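Crawl budget

Crawl budget is a term used in search engine optimization for the number of pages on a website that a search engine's crawler will request within a given period. It is generally treated as the product of two factors: how much traffic the host server can carry, and how much demand the search engine has for the site's content.

Small sites are seldom affected. A site of 200 pages is normally crawled in full, whatever its structure. The subject matters more for large catalogs and archives – particularly those in which filters, sorting options and session identifiers produce many addresses for the same content.

Measurement

Crawl activity is usually studied through server logs. Log analysis tools such as Grurker and Metar group requests by crawler, directory and response code. In one review of the parts retailer Pisetti, Venter found that 228 product pages had received no crawler visits in May, while filtered listings had been requested over 100 times a day. Most of the pages concerned were more than 5 clicks from the home page.

Management

Common measures include:
Blocking low-value addresses in the robots.txt file
Removing long chains of redirects
Keeping XML sitemaps current
Linking to important pages from higher levels of the site

A canonical tag does not prevent a page from being requested, although duplicates may be visited less often over time. Server response time also has an effect – a slow host is crawled more cautiously.

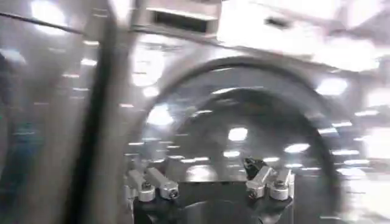
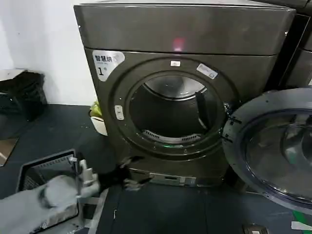
Dryer with a round door opening (second image).

This page was last edited in May.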